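Search tickets Search Clear

Member App: class reminders going out twice
Status: Resolved
Opened by: Kerubo Kariuki, Gokcombe
Assigned to: Josphat Kirui, Cloden Support

Kerubo Kariuki
Members booked on the 9 a.m. class got the push reminder twice this morning. Front desk has had complaints. I checked the template and it is only switched on once. Trainers are not affected.

Josphat Kirui
Which app version are the members on, and did you import any member lists lately?

Kerubo Kariuki
Latest version on both phones I tried. Brian Mwakalinga imported 55 members from the old Swai system in October.

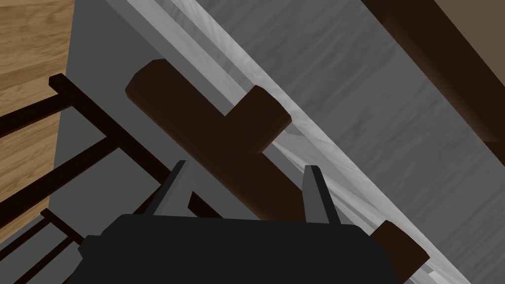
Attachment 1: gripper open, dark brown T-shaped piece ahead

Josphat Kirui
Thanks. The send log shows two jobs for the same class, 20 seconds apart. One runs from your template. The other is tied to a group called "Swai import," which has its own reminder rule. Anyone in both groups gets both messages.

Please do the following:
1. Go to Messages, then Rules.
2. Open "Swai import" and turn off Class Reminder.
3. Save, then log out and back in.

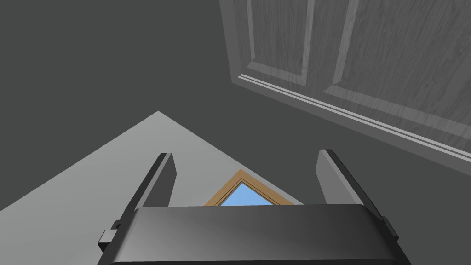 Kerubo Kariuki
Step 2 is grayed out for me. I can see the rule but can't change it.

Josphat Kirui
You need the Owner role for that. Mutua Odera is listed as owner on your account. He can change it or give you the role under Staff.

Kerubo Kariuki
Mutua turned it off. Test booking got one reminder. Evening class also fine.

Josphat Kirui
Closing. Ticket can be reopened within 90 days.

Closed 24 Dec 2024

We use cookies to keep you signed in. Accept Manage settings

Contact support | © Cloden | Back to top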